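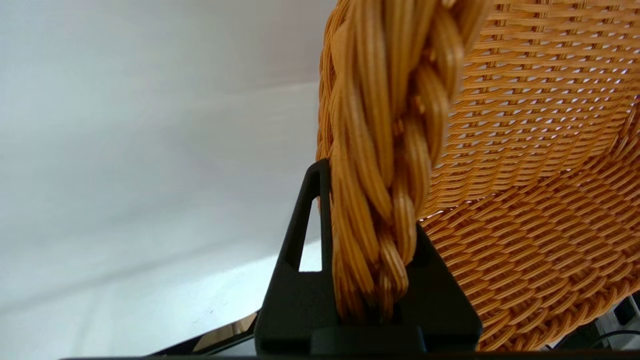 Light coming through the weave of a honey-colored basket.

In Defense of the Big Dumb Basket

I have been told, more than once and by people who love me, that a basket is what you buy when you've given up. My sister-in-law said it while standing in my front hall last November, looking down at a heap of mittens, dog leash, library books and one roller skate. "You know that's a pile, right? You put a pile in a basket." She's right! It's a pile. I would like to argue that a pile in a basket is the highest form of tidying most of us should be aiming for.

I came to this the expensive way. Two years ago I spent $649 on a closet system from Jestton, the one with the little cubbies and the slide-out trays and a label holder on every single front. I loved it for a month (I made the labels myself, in capital letters, with a special pen). Then I noticed my kids were dropping their hats on the floor right in front of the cubby marked HATS. My husband was doing it too. So was I, if I'm telling the whole truth. To put a hat away you had to pull out the tray, move the other hats, set yours down and push the tray back in, and when you've got grocery bags cutting into your fingers that's four steps too many.

A basket asks you to let go of the thing somewhere over the opening. My five-year-old can do it from across the room, and does.

My friend Lucero Pacheco, who is much neater than I am, thinks I'm giving up too soon. Her house in Alvarado has clear bins with snap lids, and I'll admit that when I need a AA battery over there I have it in ten seconds, while at home I'm in up to the elbow, feeling around for it. Fine. Batteries can have a bin. So can medicine, and anything with a point on it. But I don't need to find one particular mitten in ten seconds. I need all the mittens to be in the same place, and off the stairs.

And then there's the looks of the thing, which I think counts for more than the organizing people let on. A woven basket is nice to have around even when what's in it is ugly. Get your face right up to one sometime. The pattern can change partway along, neat rows in one spot and then a slanting herringbone in another, and there are all those tiny gaps where the daylight gets in. I've never once wanted to look closely at a plastic tote.

I'm not a snob about what it's made of, either. Real willow is lovely and it also snags every sweater I own. The shiny synthetic kind wipes clean with a wet rag, and I've stopped apologizing for it to my mother. What I do care about is the rim. Get a fat, braided one you can grab with one hand, because you will be dragging this thing down the hall at 8:40 at night with company on the way.

My one rule is that the basket gets dumped out on the rug when it's full. Everybody takes what's theirs, the broken crayons go in the trash, and back it all goes. It takes us one cartoon.

The Jestton trays are still in the closet, by the way. The dog's towels live in SCARVES.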